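Section 4: Keeping the Paper Log and Entering Readings

This section applies to the Melalo home water softener, all versions with the manual bypass valve. Complete Section 3 (Flushing and First Regeneration) before starting the log.

The controller stores only the last regeneration. A written log is the only record of salt use and hardness over a full season, and the service line will ask for it when a warranty claim is opened. Any notebook with blank or ruled pages can be used. Write in pencil. Ink runs if the notebook is kept in the utility room.
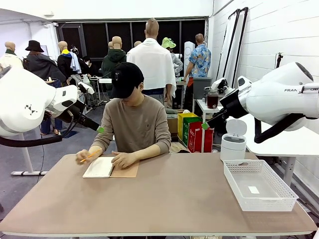
4.1 Preparing the log

1. On the first page, write the serial number from the plate behind the brine tank lid.
2. Write the incoming water hardness in parts per million, as measured in Section 2.
3. Write the reading shown on the water meter in gallons. If the unit was pre-owned, write the controller's lifetime total as well.
4. Rule four columns: date, meter reading, salt level, outlet hardness.

Note: The salt level is the distance from the tank rim down to the top of the salt, in inches. Do not measure from the lid.

4.2 Weekly entry

1. Read the water meter with all faucets closed.
2. Lift the brine tank lid and measure the salt level.
3. Run the cold kitchen faucet for 2 minutes, then fill the test vial to the line.
4. Add the reagent one drop at a time. Swirl after each drop. Stop when the color changes from red to blue.
5. Enter all values on one line.

Caution: The reagent irritates skin and eyes. Wear gloves. Rinse the vial three times and do not pour the sample back into the tank.

Caution: Do not take a reading while the controller shows REGEN. Water is hard during this phase and the result will be misleading. Wait until the display returns to the clock. 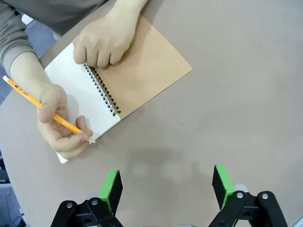 Volker Fuchs
Technical Writer, Zistitz Water Products

4.3 Checking the capacity setting

The factory capacity setting is 1,067 gallons between regenerations. To check it against the log:

1. Find two entries with the same controller status, both taken the day after a regeneration.
2. Subtract the earlier meter reading from the later one.
3. Divide by the number of regenerations in between.
4. Compare the result with the setting under menu item 67.

If the result is lower than the setting by more than one-tenth, the controller is regenerating early. Check that the day override is set to OFF. If the result is higher, inspect the flow sensor cable for a loose plug.

Note: Water drawn through the garden bypass passes the house meter but not the softener. Leave out any week in which the bypass was open.

4.4 Correcting an entry

Draw a single line through the wrong value and write the new one beside it. Do not erase. Service staff compare the values in order and need to see the original figure.

Keep the completed log with the installation sheet. For salt bridging and other brine tank faults, go to Section 5.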